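Search stories, puzzles, topics

Home Animals Space Machines Ask Us Grown-ups

Reading time: 5 minutes

The Robot That Wouldn't Let Go

Have you ever tried to put your shoes away while wearing thick winter mitts? You squeeze, you think you've got it, and plop. Robots have that trouble nearly all the time, and some days they have the opposite trouble too. I spent a whole morning with a tidying robot called Taltwood, and I got to watch it mess up in a really interesting way!

Taltwood's job is footwear. It has two arms, and each arm ends in a gripper, a kind of hand with two stiff black fingers. Its practice shoes are a big black slide sandal and a pair of pink slip-ons. Easy stuff for you. You've been doing it since you were little (when someone nags you, anyway).

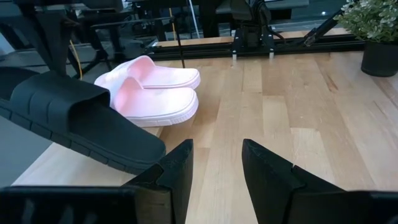 Issue 17

So what went wrong? For the first hour, nothing much. Then the left gripper closed on the sandal strap, lifted it, carried it over to the right spot and... stayed shut. The arm backed away as if it had finished, and the sandal went along for the ride. I laughed out loud. The engineers didn't, and one of them hit the big red stop button straight away.

A robot doesn't feel a sandal the way you do. Taltwood's computer sends a message that says "open", and a sensor in the gripper is supposed to send one back that says "okay, I'm open". That morning the sensor was fibbing. It said "open" when the fingers were squeezed tight, so the computer believed it and carried on to the next step.

The engineers keep a log, a sort of diary the robot writes by itself. Taltwood had closed its grippers 3,527 times before the mix-up. All that opening and closing had wiggled a tiny plug loose inside the left one. One loose plug! It was smaller than my baby fingernail. 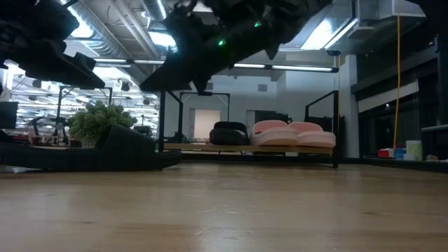

Now, a sandal stuck in a gripper is only silly. But what if it had been somebody's sleeve? That's why the team has rules, and I had to learn them before I was allowed in. Stay behind the tape on the floor. Never reach in to grab something, even if the arm looks asleep, because a robot that's standing still might just be waiting for its next message. And if anything looks odd, yell "Stop!" You won't get in trouble for yelling when it was nothing. I yelled once at a squeaky chair and everyone was very nice about it.

Fixing the plug took a few minutes. Checking it took the rest of the morning, and I'll admit I ate both my muffins. They made Taltwood open and close its left gripper 200 times with nothing in it, while a person watched the fingers and compared them with what the computer was saying. They matched every time.

They also gave it a new habit. Now, after it lets go of a shoe, Taltwood has to look with its camera and check that the shoe is really out of its fingers before the arm moves off. If it isn't, everything stops and a beeper goes. The beeper is awful. It sounds like a goose in a bucket.

Try it at home: put on your thickest mitts, close your eyes and pick up a slipper. Get a friend to tell you "open" or "shut", but let them fib now and then. How long before you drop it, or forget to? Then try again with your eyes open and see how much easier it gets.

Next issue I'm off to meet a robot that sorts apples, and I've been told to bring my own muffins.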